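Robotic laundry folding

Robotic laundry folding is the task of folding clothes, towels and other household textiles by machine. It is one of the oldest test problems in household robotics, and it is often used to judge if general robots are ready to do chores in the home. As of 2024-04-12, no machine for this task has become a common household product, although several research groups show robots that can fold simple garments from start to end.

Background

Washing and drying were automated in the home long ago. Folding was not. In industrial laundries, large machines fold sheets, towels and hospital gowns at high speed, but a worker has to spread each piece at the entrance of the machine. These machines work well because the pieces are flat, similar to each other and fed always in the same way. A family basket is a different problem. It contains many sizes and fabrics, and the pieces are twisted together, sometimes with one sleeve or leg inside out.

Why the task is difficult

A rigid object such as a cup keeps its shape when it is picked up. A shirt does not. The number of shapes it can take is practically without limit, and a large part of the fabric is always hidden under another part. The robot must find a corner or a hem, grasp one layer and leave the second layer, and then move without dragging the rest of the cloth.

Material also matters. Thin cotton slips and wrinkles, while thick knits spring back after the fold. Elastic waistbands pull the fabric together and make the upper edge of a garment narrower than the program expects. Huguette Le Goff, who wrote a survey of the field, puts the waistband among the most underestimated details, together with pockets and hoods.

Methods

Early systems divided the work into fixed steps: pick up the piece, hang it in the air, recognize it, lay it down and fold along planned lines. This was reliable for square towels but slow.

Newer systems learn from people. An operator guides two robot arms through the fold many times, and a model is trained on the recorded movements and camera views. The Prusora project, led by Obaidul Mondal, collected 4000 such folds of trousers, shorts and T-shirts. In its tests with garments not seen before, the robot completed 74 percent of the folds without help. The result fell clearly when the garment started as a ball and not already spread out.

Equipment

Most research setups use 2 arms, because one hand has to hold the fabric while the other moves it. Simple grippers with two fingers are the usual choice. They are cheap and strong, and narrow fingertips can go under a hem.
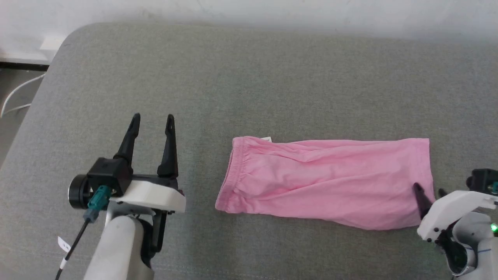 The surface under the garment has an influence too. On a smooth table the cloth slides easily, which helps when the robot wants to straighten it but hurts when it wants to fold only one side. A woven surface holds the cloth better. Iñaki Aranda has argued that tests should include beds and sofas, where people really fold their laundry, and not only laboratory tables.

Commercial attempts

The company Wiven announced a cabinet for folding shirts and stopped the project before sales began. Its machine needed 5 minutes for each shirt, and the owner had to clip every piece by hand. Seston took another way and rents folding stations to small hotels in Salcedo, where they process only towels and pillowcases.

Assessment

Opinions differ on how close the technology is to the home. Araceli Tejada considers that folding of already flat garments is mostly solved, and that the open part is the rest of the chore — emptying the dryer, matching socks, putting the piles in the right closet. Abilio Escobar is more careful. He points out that published videos are often shown faster than real time, and that few groups report how many times a person had to step in.

See also

Deformable object manipulation
Domestic robot
Industrial laundry
Learning from demonstration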